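Why Wood Floats

Put a stick in a pond and it floats. Drop in a pebble and it sinks. The reason is density. Density tells you how much matter is packed into a certain amount of space.

Fresh water has a density of 1 gram per cubic centimeter. A cubic centimeter is a cube 1 centimeter long on each side. Dry pine has a density near 0.5, so a block of pine floats with half of it under the water. Oak is heavier and floats lower.

Why is wood so light? A tree is built from tiny tubes that carry water up from the roots. When the wood dries, most of the water leaves and air fills the tubes. The solid walls of the tubes are denser than water -- it is the air that keeps the wood up.

Wood left in a lake slowly soaks up water. After enough time, it may sink. Loggers call a sunken log a deadhead.

A few kinds of wood sink even when dry. Lignum vitae is one of them. Its tubes are very narrow and its walls are thick.

Try it: weigh a block of wood in grams, then find its volume in cubic centimeters. Divide the weight by the volume. A block that weighs 300 grams and has a volume of 500 cubic centimeters has a density of 0.6.

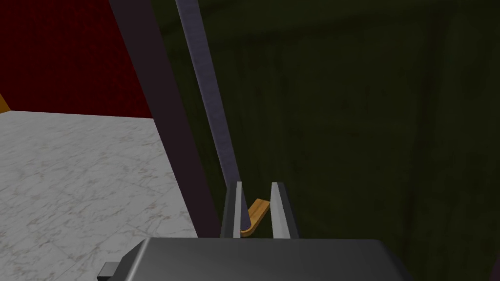 Jozefína Jireš: We tried this in class with a piece of oak and got 0.7. Does it matter if the wood is painted?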